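Flurkine Textile Reuse Project
Progress report to the Dijkstra Fund
Prepared by Meifang Duan, project manager

Period covered: April to October

Sorting and intake

We took in 2527 items this period, mostly knitwear, towels and bedding. Of these, 688 went to partner shelters after washing and mending. The rest are either on the shelves waiting for repair or have been set aside for fiber recycling with Grilix.

The new intake form is in use at both sites. It asks for fabric type, color and condition, and it has cut down on items being checked twice. Staff at the Fivach site still fill it out on paper - we plan to move them to the shared spreadsheet by the end of the year.

Repair and folding

Mending is behind schedule. We lost one of our two sewing machines to a motor fault in June and the replacement part took five weeks. Hand repairs went on during that time, but heavier pieces had to wait.

Knitted cloths are the slowest to handle. Thick ones bunch up when they are lifted, and a small hole is easy to miss inside a fold.

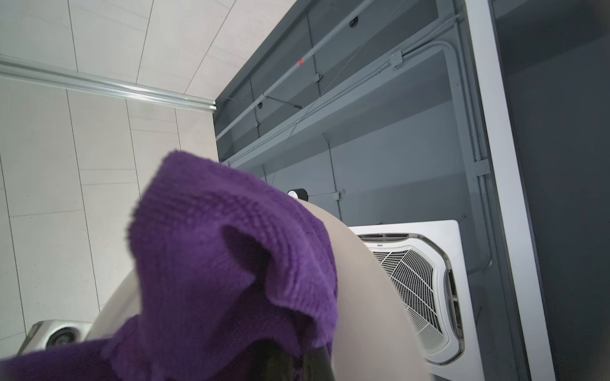 We now ask that every knitted piece be opened out and checked on both sides before it is folded. This adds time per item, and the weekly target has been lowered to 100 to allow for it.

Spending

Spending is within budget except for laundry, where the water rate went up in July. We request permission to move unspent travel money to cover the difference.

Next period

- Clear the backlog of heavy knits
- Train two more people on mending
- Renew the Grilix pickup agreement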